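Sosby open day at Lorgate - did anyone else go?
Forum > Out and About > Shows, tours and open days

tilegrout_jo
Posts: 51
I finally made it to the Sosby open day over at Lorgate, after missing it last July because of my knee, and I had such a nice time that I've been boring the whole family with it. They had 19 stations set up and I managed maybe half, what with the line for coffee. My favorite was the cleaning one, where a simulated Franka arm works at a bathroom sink up on a big screen. I'd gone in expecting cars and welding, and there it was leaning over a brown marble sink with a can lying in the bottom, just like ours on a busy morning! The young woman running it was so patient with my questions (I had plenty) and let us stay right through to the 3:00 talk.

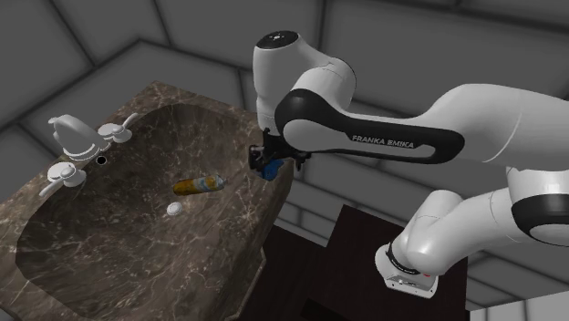
Re: Sosby open day at Lorgate - did anyone else go?
marshwren
Posts: 2953
I was there too, Jo, we must have stood in the same coffee line. I'll be the grump, though. I had a soft spot for the Serkine carts downstairs, real machines you could walk up to and hear humming, and I felt a bit let down when the sink turned out to be all computer. You can draw a sponge as light or as squashy as you please. My own bathroom has a wet floor and a bath mat that creeps, and I'd want to see an arm deal with that before I clapped for it.

Re: Re: Sosby open day at Lorgate - did anyone else go?
tilegrout_jo
Posts: 52
Oh, I did love the carts, and I take your point about the mat. But I asked about that very thing, and she told me they run the sink task 500 times on the computer before anybody books time on a real arm, which seemed sensible to me. You wouldn't want to find out about a bad swing with your own faucet in the way.

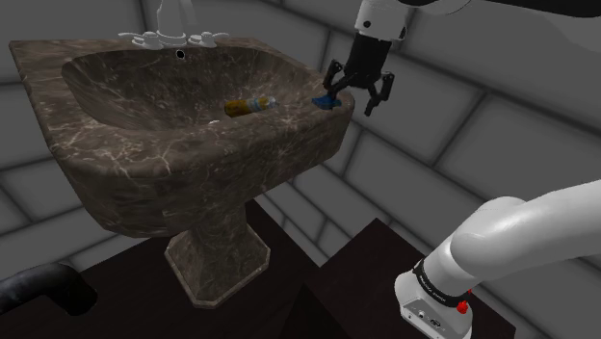
My trade was tile setting for most of my working life, so of course I spent half the time looking at the walls instead of the robot. People who draw bathrooms usually get the joints wrong, or they run the tile straight into a corner as if it were wallpaper. Whoever did this one had staggered the big gray tiles like brickwork, with the lighter grout showing between them, and I was ready to shake somebody's hand. I'd still have talked the customer out of that much dark marble. It shows every drip - ask my sister-in-law.

Re: Sosby open day at Lorgate - did anyone else go?
pocketlevel
Posts: 19
Marshwren, I'm halfway between the two of you. I stayed for the close view, with the black fingers on either side of the blue sponge, and it had me leaning forward in my seat. My question at the talk was how hard it ought to squeeze, and the answer went on a good while and I followed the first part of it.

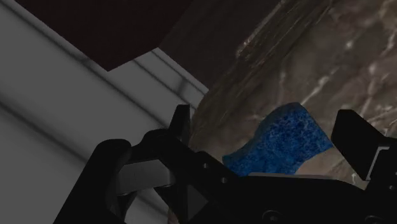
Re: Sosby open day at Lorgate - did anyone else go?
marshwren
Posts: 2954
All right, I left before the close view, so I'll give you that one. I still say bring a real sink next year. Jo, if you're going again, let me know and I'll save you a place for coffee. The lemon bars were gone by noon.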